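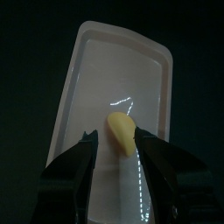

Wrist camera view, yellow piece between the fingers.

Posted in March by Roscoe Marchetti
Filed under: Robot learning, Lab notes
2 min read

I spent most of the month on one question: does dropping old demonstrations help a grasping policy? We had 1,320 of them for the tray task, recorded over 3 setups. Many came from before we changed the lights.

The method is simple. Makokha, our scoring script, ranks each demonstration by how well a small model predicts its next action. We kept the top 600 and trained the same policy on those alone.

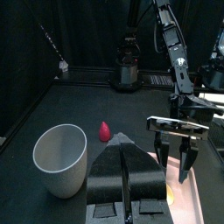 Both policies got 209 trials with the same toy pieces and start positions. The one trained on the smaller set did better on the yellow piece and about the same on the strawberry. It also closed the fingers earlier, and I don't have a good explanation for that.

One problem is that the score seems to favor slow demonstrations. Some fast ones were fine and got thrown out anyway. I want to correct for speed and run the ranking again before I trust it on the cup.

The script still has paths from my machine in it. I'll post it when those are cleaned up.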